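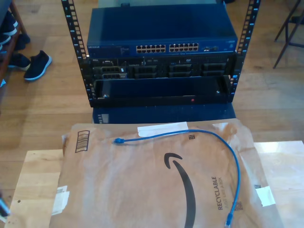
2 min read · 5 replies

Can a machine do the boring half of a home rack yet?

patchbay_pete
I want to know how close we are, because I love this stuff and I'm impatient! The chore I keep coming back to is cabling. Pick up a blue patch cable that's lying over a padded mailer, find the end, put it in the right port on a 24-port switch. I've done it 422 times if my label log is right, and I'd hand it over tomorrow.

dorsetlane
Picking it up, yes. Plugging it in, I doubt it. The cable moves every time you touch it, and the clip only goes one way. I followed the Skiltgate demos all through February and the arm got 51 seated out of 84. That's great progress and I'd still never let it near my live ports.

Delia Rusu
51 out of 84 is fantastic though! Two years ago the same task was zero. And cabling is the hard one — start with the mailer. Those crinkly paper ones are soft and forgiving, and sorting them for recycling is a job I'd give a machine this year. The Babaei sorter at our shop has done 3571 parcels and I cheer for it every morning.

patchbay_pete
OK, the mailer can be job one. What about wood? I have scuffs and little white specks to clean up as well. 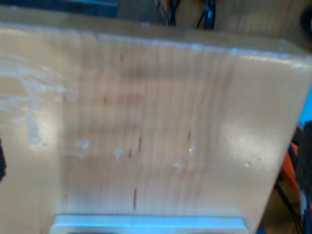 The board, with the pale scuffing at left and specks across the middle.

dorsetlane
Now that I'd call harder than the cable. Which specks do you scrape and which dark marks are just grain? A sander on an arm will happily take off both.

Delia Rusu
Disagree! Flat face, good light, slow passes. The Ferura people run a light-touch sanding head on cabinet doors and it stops by feel. The rounded edge at the right I'd do by hand, sure.

mossy_hinge
Lurker here, I refinish furniture. Delia is right about flat faces and dorsetlane is right about the marks. I'd let a machine do the first pass if I could mark the spots to skip with tape. Does the Brornura kit let you do that?

patchbay_pete
It does — you draw the no-go areas on a tablet. Going to try tape too and I'll post the settings tonight.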